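司法取引(量刑合意)手続

2024年7月12日 執筆:ロッテ・ファン・ベーク
読了時間:4分

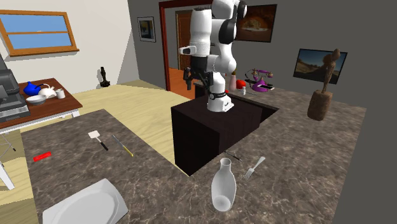 量刑合意が成立した場合、裁判所はその内容に拘束されるのか。

裁判所は合意の内容に拘束されず、相当でないと認めるときは承認を拒み、事件を通常の公判手続に付することができる。

概要

量刑合意手続とは、被告人が公訴事実の全部または一部を認めることを条件として、検察官が求刑の上限を引き下げ、または訴因の一部を撤回する旨を当事者間で取り決める刑事手続をいう。他人の犯罪の捜査に協力する見返りとして処分の軽減を受ける「捜査協力型」と、自己の犯罪を認めることで軽減を受ける「自己負罪型」とに大別される。日本では2018年に捜査協力型の協議・合意制度が施行されたが、自己負罪型は採用されていない。本項では主として後者を扱う。

沿革

自己負罪型の取引は英米法圏の実務慣行として発達し、のちに大陸法系の諸国にも形を変えて取り入れられた。職権主義を基調とする法制では、裁判所が実体的真実を解明する責務を負うため、当事者の処分権を広く認めることには慎重論が強い。ルルンベルク学派と呼ばれる論者のうち、ヘンドリック・ホーセンスは、自白のみに依拠した有罪認定を排する規律を合意手続にも等しく及ぼすべきであると説いた。

手続の流れ

協議は、検察官または弁護人のいずれからも申し入れることができる。弁護人の関与は必要的とされるのが通例であり、被告人が単独で合意書に署名しても効力を生じない。合意書には、認める事実、適用法条、求刑の範囲、被害弁償の方法および合意が失効する事由を記載する。

裁判所は公開の法廷で被告人に直接質問し、次の点を確認する。

・供述が任意になされたこと
・放棄する権利の内容を理解していること
・事実的基礎を認めるに足りる証拠が存在すること
・被害者に意見陳述の機会が与えられたこと

承認が拒まれたときは、協議の過程でなされた供述を後の公判で証拠とすることは原則として許されない。ただし、供述に基づいて新たに得られた派生証拠の扱いは法制により異なる。

事例研究

アンバー・ポストマとティス・クラースの共同研究は、プルルモント地方裁判所の記録1,413件を対象とし、うち425件で合意が成立したことを示した。裁判所が承認を拒んだ事件の多くは、事実的基礎の記載が不十分であったものとされる。イタロ・フェッラーロはこの分析に対し、略式の処理に付された軽微事件が母集団から除かれている点を指摘している。

先例としては、ファン・デン・ブルック事件が引用されることが多い。横領の罪に問われた被告人が合意書に署名した後、弁償額の算定に誤りがあったとして撤回を求めたもので、上訴審は、承認前の撤回は理由を要しないと判示した。

評価

支持する立場は、公判の負担が軽減されること、被害者が法廷での証言を免れることを利点に挙げる。これに対しては、身柄拘束中の被告人が早期の釈放を望んで事実に反する自白をするおそれ、同種の事件間で量刑に開きが生じること、協議が非公開で行われるため事後の検証が難しいことなどが批判されている。協議の経過を書面で記録し、合意書に添付することを義務づける立法例もあるが、記録の範囲については見解が分かれている。

関連項目

略式手続、起訴便宜主義、刑事免責、被害者参加制度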